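# Small plates, one board: talking to a play-kitchen lender

The toy lending library at Pomar opens its door at nine, and by twenty past there are usually a few prams parked on the verandah. Its organiser has been putting together play-food sets there for years. She asked that her name be left out, on the grounds that most of the parents know it anyway.

The library holds 64 sets at the moment. The food ones go out more than the trains or the dress-ups.

"People think of a play kitchen as a big thing with an oven door," she said. "We've got two of those and they're a pain to get in the car. Most kids are just as happy with a table, a few plates and something to put on them."

The set she recommends for beginners is kept small on purpose. It has three plates, a cutting board and a few pieces of fruit and veg. She used to send out a full basket, and in August she went back through the returns book and found that the basket sets had come home short 20 times.

"You'd get it back without the egg, or without half the tomato. With the little set a parent can look at the table and know."

She likes the plates to be different colours. A child who can't yet say "banana" can still be asked to put it on the yellow one. The board goes in front, nearest the child, and the plates sit in a row behind it.

"Start with the food on the board and serve it out, or start with it on the plates and bring it back for chopping. Both are fine. Some kids only want to go one way, and they'll do it for half an hour."

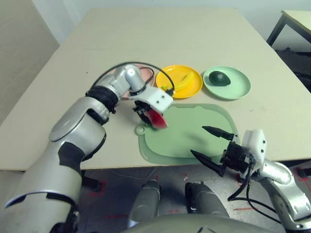
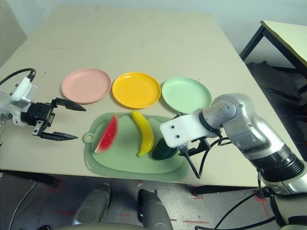

## Washing, storing and what gets lost

Everything plastic is washed in the sink with dish soap when it comes back, then left on a tea towel overnight. She doesn't use the dishwasher. One load in the old Zullmont machine left a plate with a bend in it, and it has rocked on the table ever since.

The boards are wiped down and hung up if they have a hole for it. Plates are stacked. The food goes in a drawstring bag with a card listing what should be inside.

Asked what goes missing most, she didn't need to check the book. "Anything that fits in a coat pocket. Strawberries are hopeless. I stopped buying them."

Replacement pieces come from Afolabi, a shop two streets over that sells them singly. She won't buy the boxed assortments any more, which she says are padded out with things children ignore. The last box she bought had 109 pieces, and a good part of it was cardboard milk cartons.

Loans are for two weeks and can be renewed once by phone. Sets with a piece missing can still be borrowed, and the card is marked in pencil so the next family isn't blamed for it.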